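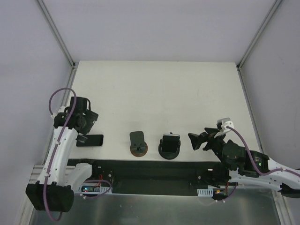
A reply under my last post said the round bases are the first thing to go, because they take up more desk than the phone does, and asked whether a plain wedge wouldn't do the same job for less.

Fair point. I've had wedges. They're fine until you tap the screen and the phone slides down flat, and then you're back to a phone lying on the table.

So, phone stands, part two. The two I've kept are the brown base and the black base. Both round, both upright, both stay out all day.

The brown one is the Vevis. I got it first. The cradle is dark grey and there's a small slotted holder down at the foot. I use the slot for a folded shopping list. It will take a bank card as well but I don't like leaving one out.

The black one is the Jimonex. No slot. The clamp is stiffer and it took me a week to stop using two hands.

Weights, for the person who asked. Kitchen scales, no phone in either: Vevis 311 g, Jimonex 200 g. I expected it to be the other way round.

The extra weight does help. I can type a short reply with the phone in the Vevis and it stays put. The Jimonex walks backwards a bit on a smooth white top. On a wooden desk it was all right.

Two stands because two phones. One is for work and the other is mine. The work one goes in the black stand and stays there until I finish at half past five. Mine gets put down flat more often than I'd like, normally right in front of the stand it should be in.

Someone asked about cases. Thin case, both fine. Thick case, the Jimonex wouldn't close properly and I gave up. I haven't tried a wallet case and don't own one.

Charging: I don't charge in either. The cable comes out of the bottom of the phone and there isn't enough room under it in the Jimonex. In the Vevis it fits if you set the phone slightly off centre, but then it leans.

We use cookies to improve your experience. By continuing to browse you accept our cookie policy. Accept all | Manage settings

I also had a Rusine for a while, the folding sort. Good in a bag. At home it kept getting folded and put in a drawer, so I never used it. Gave it away in April.

White desktops show every smudge, by the way. Damp cloth, then a dry one. I do it when I move the stands, so not very often – the back half gets done less than the front.

Where to put them: I had both at the back at first and kept leaning over the keyboard. Middle of the table is better. I can read the screen from the chair and still get an arm past on either side.

Leave a gap between the two. When they were touching I knocked one every time I picked up the other.

Still no answer from the shop about a spare pad for the Vevis cradle. Will post if they write back.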